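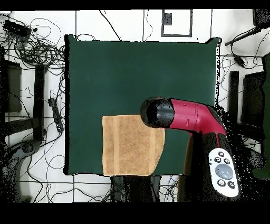

Figure 1. Towel on the green board, hair dryer above it.

3.2 Drying test

We wanted to compare drying a folded towel with a hair dryer against leaving it on a rack. The work was done at the Dritstead site in November. The towel was tan terry cloth with a woven band near two of its edges. It was folded into a rough square for every run, as the brief from Bitholm asked for folded laundry.

The towel was weighed dry, soaked, wrung out by hand and weighed again. The dryer was then used for 90 seconds, starting at the upper right corner. We did 36 runs in total. Two were thrown out when the scale had not been set to zero.

The top layer lost most of its water early on. The inner layers stayed damp in every run, and turning the towel over halfway helped a little. We did not measure the air temperature at the nozzle, which we should have done.

Weights for each run are in Appendix B. The rack results are in section 3.3.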